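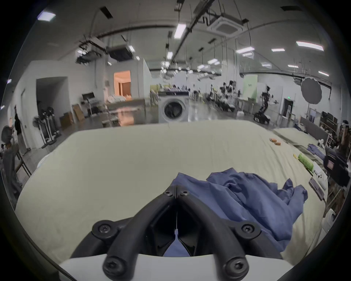
작업대 상면 현황. 미색 천을 씌운 대형 작업대 위의 청색 의류와 소형 물품

의류 정리실 안전 점검표 및 점검 의견
작성: 딤브리지(Dimbridge) 시설안전담당
6월 | 점검 시각 오전 10시
공유 2 댓글 5

관리번호 2487
대상 구역: 클로스트데일(Clostdale) 별관 의류 정리실
적용 기준: 넬티더스(Neltidus) 공용 작업공간 관리지침
판정 구분: 적합 / 조건부 적합 / 부적합 / 해당 없음

본 점검표는 의류 정리실의 작업대, 보관 선반, 통로, 전기설비 및 개인 소지품 관리 상태를 확인하고 시정이 필요한 사항을 기록하기 위하여 작성되었다. 점검은 정리 작업이 진행되는 시간대에 실시하였으며, 작업자의 동선을 방해하지 않는 범위에서 육안 확인을 원칙으로 하였다. 사진으로 확인되지 않는 항목의 판정은 현장 확인 결과에 따른다.

1. 작업대 및 덮개

1-1. 작업대의 흔들림 및 수평 상태
판정: 적합
의견: 상면을 손으로 눌러 확인한 결과 유동이 없었다. 다리부 체결 상태도 양호하다.

1-2. 작업대 덮개의 고정 및 주름
판정: 조건부 적합
의견: 미색 덮개에 가벼운 주름이 있다. 작업에 지장을 주는 정도는 아니나, 의류를 펼치거나 당길 때 덮개가 함께 밀릴 수 있으므로 작업 개시 전 네 모서리를 당겨 펴고 하부 고정끈을 다시 묶을 것. 덮개 자락이 바닥에 닿지 않도록 길이를 조정한다.

1-3. 작업대 상면의 정리 상태
판정: 조건부 적합
의견: 구겨진 청색 의류가 작업대 위에 펼쳐져 있고, 뒤쪽 오른편에도 청색 의류 한 뭉치가 놓여 있다. 정리 대상 의류와 정리를 마친 의류의 구분 표시가 필요하다. 지침 제2절에 따라 미처리 의류는 왼쪽, 처리 완료 의류는 오른쪽 구역에 두도록 한다.

1-4. 작업과 무관한 물품의 방치 여부
판정: 부적합
의견: 작업대 오른쪽에 주황색 소형 물품, 노란색 소형 물품, 녹색 원통형 포장물, 흰색 소형 상자 등이 흩어져 있다. 내용물이 표시되지 않은 포장물은 책임자가 확인한 후 지정 보관함으로 옮긴다. 의류 사이에 소형 물품이 섞여 들어가면 세탁 및 재포장 단계에서 의류 손상의 원인이 되므로, 작업을 마칠 때마다 상면을 비우는 것을 원칙으로 한다.

1-5. 전자기기의 거치 위치
판정: 부적합
의견: 태블릿 또는 휴대전화로 보이는 어두운색 납작한 기기가 작업대 오른쪽 가장자리 가까이에 놓여 있다. 낙하 우려가 있으므로 가장자리에서 안쪽으로 옮기거나 별도 거치대를 사용할 것. 작업 기록용 기기도 동일하게 적용한다.

2. 통로 및 작업자 위치

2-1. 작업대 주변 통로 폭 확보
판정: 적합
의견: 기준 폭 1000mm 이상을 확보하고 있다. 작업대를 추가로 반입하는 경우에는 배치 전에 재측정하여야 한다.

2-2. 작업자 간 간격
판정: 적합
의견: 작업대 좌우 양쪽에 인원이 위치한 상태에서 점검하였다. 서로의 작업 반경이 겹치지 않도록 현재의 좌우 배치를 유지한다. 동시 작업 인원은 5명을 초과할 수 없다.

2-3. 개인 가방 및 소지품
판정: 조건부 적합
의견: 작은 깃발 패치가 달린 검은색 가방이 작업대 높이에 걸려 있다. 끈이나 손잡이가 통로 쪽으로 나오면 옷이나 팔이 걸릴 수 있다. 개인 가방은 출입구 옆 사물함에 보관하는 것을 원칙으로 하고, 부득이한 경우 통로 반대 방향으로 건다.

2-4. 바닥 상태
판정: 적합
의견: 미끄러운 부분이나 들뜬 마감재는 발견되지 않았다. 낙하한 의류는 즉시 수거한다.

3. 보관 선반

3-1. 선반의 고정 상태
판정: 적합
의견: 벽면 고정 철물의 풀림이 없다.

3-2. 적재 상태
판정: 조건부 적합
의견: 오른쪽 선반에 물품이 적재되어 있으나 단별 품목 표시가 미비하다. 무거운 물품은 하단에 두고, 최상단에는 가벼운 섬유류에 한하여 적재한다. 선반별 허용 하중표를 정면에 부착할 것.

3-3. 선반 앞 공간
판정: 적합
의견: 특이 사항 없음.

4. 전기 및 화재 예방

4-1. 콘센트 및 연장선
판정: 적합
의견: 피복 손상과 문어발식 접속은 확인되지 않았다.

4-2. 섬유류와 발열기구의 이격
판정: 해당 없음
의견: 점검 시각에 다림질 작업은 없었다. 다리미 또는 스팀기를 사용하는 날에는 별도 점검표를 작성한다.

4-3. 소화기 비치 및 점검 표지
판정: 적합
의견: 소화기 2대를 확인하였다. 압력 지시침은 정상 범위에 있다.

5. 종합 의견

의류 정리실의 구조 및 설비 상태는 전반적으로 양호하다. 부적합 판정은 1-4와 1-5의 2개 항목이며, 모두 작업대 상면의 물품 관리에 관한 사항이다. 해당 항목은 당일 작업 종료 전까지 조치하고 그 결과를 관리번호와 함께 시설안전담당에 제출한다. 조건부 적합 항목은 차기 점검 시 이행 여부를 재확인한다.

의류 분류함 추가 설치 요청은 세풀베다(Sepúlveda) 창고의 재고를 확인한 뒤 별도로 회신한다. 설치 전까지는 작업대 위에 구역 표시 테이프를 임시로 사용할 수 있으나, 덮개 천에 접착제가 남지 않는 제품으로 한정한다.

첨부: 시정조치 확인서 서식, 선반 허용 하중표

댓글 5

정리실 운영팀
1-4 관련 물품은 보관함으로 옮겼습니다. 녹색 포장물은 내용 확인 후 품목 표시를 부착하겠습니다.

시설안전담당
확인하였습니다. 시정조치 확인서에 보관함 번호를 함께 기재하여 주시기 바랍니다.

정리실 운영팀
기기 거치대는 기존 비품을 사용해도 되는지 문의드립니다.

시설안전담당
받침면에 미끄럼 방지 처리가 되어 있으면 사용 가능합니다.

별관 관리팀
선반 하중표는 인쇄본으로 전달하겠습니다. 부착 위치는 3-2 의견에 따릅니다.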